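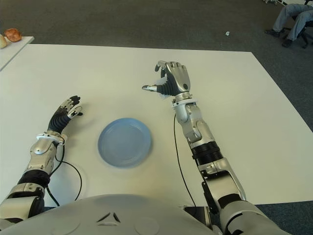 A light-blue plate on a white table at the Birndale canteen.

Blue plates and white tables for the Birndale canteen

The public canteen in Birndale opens again on 25th January with new tables and a full new set of plates. It was closed for three weeks while the dining room was painted and the old furniture was taken out. Lunch will be served from the first day at the usual time, and the prices stay as they were before the closing.

The plates are light blue, round and quite shallow, with a raised rim. The canteen ordered 700 of them from Yatsenko, a small pottery with a workshop in Pralalstead. They take the place of the mixed plates that were used in Birndale for many years, and which came from several schools and one hotel that had closed. Many of those were chipped, and they did not stack well with each other.

"We had plates of four different widths, and the dishwashing racks are made for one width," said Halyna Demchenko, who manages the canteen. "Every day somebody had to sort them by hand before they went into the machine. With one kind of plate this work is gone."

The color was discussed for longer than the shape. The kitchen first wanted white plates, as these are easy to replace. But the new tables are white too, and some of the older guests told the staff during a trial lunch that they had difficulty seeing where the plate ended and the table began. Myroslav Holovko, the head cook, then asked the pottery for samples in two other colors, a dark green and the light blue. The green ones made the food look darker than it was, he said, especially the soups and the beans.

"On the blue, the rice looks like rice and the potatoes look like potatoes," Holovko said. "I was against it at the beginning, I must say. For me a plate was always white. Then we put lunch on all three and walked around the table, and I changed my opinion."

The tables were made by Wastus, which also delivered the shelves for the Birndale library. The tops have a matte surface, a little off-white, chosen so that the ceiling lamps do not reflect too strongly. The dining room has large windows on the south side, and with the old shiny tables the guests near the windows often asked for the blinds to be closed at noon – then the other half of the room was too dark. The blinds will stay, but the canteen hopes to use them less.

There are now seats for 70 guests, which is six more than before. The passage between the tables and the serving counter has become wider. Guests who use a wheelchair or come with a stroller can take their tray directly to the tables in the first row, where no chairs are fixed to the floor.

Fulgencio Bautista, who was responsible for the work in the dining room, said that the floor was the slowest part. The marks of the old table legs were deeper than expected, and the ground under the carpet had to be levelled a second time. The paint on the walls is a warm gray. The wall clock and the notice board are back in their old places, at the wish of the guests.

A few small things have changed in the daily routine. The clean plates will no longer stand in one high stack at the counter. They will be kept in low stacks on both sides, so that children and shorter guests can reach them easily. Used plates go back to the window next to the exit, as before, and guests are kindly asked to put the cutlery into the separate box and not to leave it on the plate. The deep soup bowls are still the old ones. New bowls in the same light blue have been ordered and should arrive in May.

The old plates were not thrown away. The ones in good condition went to the youth hostel in Pralalstead, and the chipped ones can be collected free of charge at the back door of the canteen until the end of the month. Awuor Minja, who teaches the evening mosaic class in Birndale, has already asked for three boxes. Her group wants to make a panel for the garden wall behind the building when the weather is warmer. Two of the old tables are also still available. Anyone who is interested should speak with the office, and must arrange the transport.

On the opening day the menu will be vegetable soup, baked fish with potatoes, or lentils with rice, and an apple cake for dessert. Coffee and tea are free on this day only. The kitchen will serve until two o'clock, and the dining room stays open one hour longer for those who want to sit.

Jovita Ocampo, who has eaten in the canteen nearly every working day since she retired, was one of the guests invited to the trial lunch. She likes the new tables and said they are easier to wipe than the old ones. About the plates she had one remark, that the flat part in the middle is a bit smaller than she was used to. "But the fish fits," she said.

Guests with monthly meal cards do not need to do anything. The three weeks of closing will be added to the cards automatically, and those who prefer their money back can ask for it at the office on the ground floor. Questions about allergies and special meals can be discussed with the kitchen every morning before the lunch service begins.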